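How do you keep a big load of laundry sorted when you only have a small table?

Asked by Todor Đorđević
Home & Household > Laundry

We moved into a second-floor place in Jondoddale in August and the laundry room is shared with the floor below. I carry everything up in one bag, clean and dry, and then sort it at home. The surface I use is the counter by the bedroom, 80 cm deep, and that is all the room I have.

There are five of us. By the time I have made piles for each person there is no space left to fold anything, and the piles tip into each other. I have tried sorting on the bed, but my wife works nights and sleeps until 3 in the afternoon, so that's out most days.

Do people sort first and fold after, or fold each thing as it comes out of the bag? And is it worth buying baskets for this, or will they just take up the same space as the piles?

3 answers

Answer 1 – marked helpful by the asker

Sort first, into baskets, and fold one basket at a time. Piles spread sideways and baskets don't, so you do get some room back.

You don't need one per person. I use two on the table. One is for things that get folded, the other is for things that only need to be put in a drawer, like gym clothes, socks and pajamas. When the first basket is full I stop sorting, fold what's in it, and carry it off. Then I go back to the bag.

A few things that helped me:

Get baskets in different colors. Everyone in the house learns which is which and stops asking.

Put large items in last. A sweatshirt on the bottom means you dig for it later and pull half the basket out with it.

Tuck drawstrings and sleeves in before you move a basket. If they hang over the side they catch on door handles.

Plain plastic with holes in the sides is fine. I paid 939 for two at Tristier and they have lasted through one move already. The Prirley ones looked nicer but the handles were too narrow for me to carry with one hand.

– Fatos Shehu

Comment from Todor Đorđević: Thanks. I hadn't thought of stopping halfway. I have one white basket from the old apartment and got a red one to go with it. Still deciding what goes where but the counter is easier to work on.

Comment from Fatos Shehu: Good. Give it about 5 loads before you change the system again. The first couple are slow.

Answer 2

just fold it straight from the dryer. takes ten minutes

Comment from Todor Đorđević: The dryers are shared and there is no table down there, only the machines and a sink.

Answer 3

I would look at the counter as well as the clothes. We had the same problem and put up a folding shelf from Ivanov on the wall next to it. Sorted clothes go on the shelf, and the counter stays free. It needs proper wall plugs – ours came down once with a full load of towels on it. If you rent, ask before you drill.

Also, kids can do their own socks from age 6 or so. Ours complain but they do it.

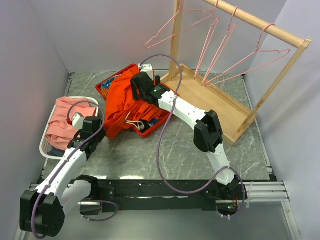

White basket and red basket on the gray counter, clothes not folded yet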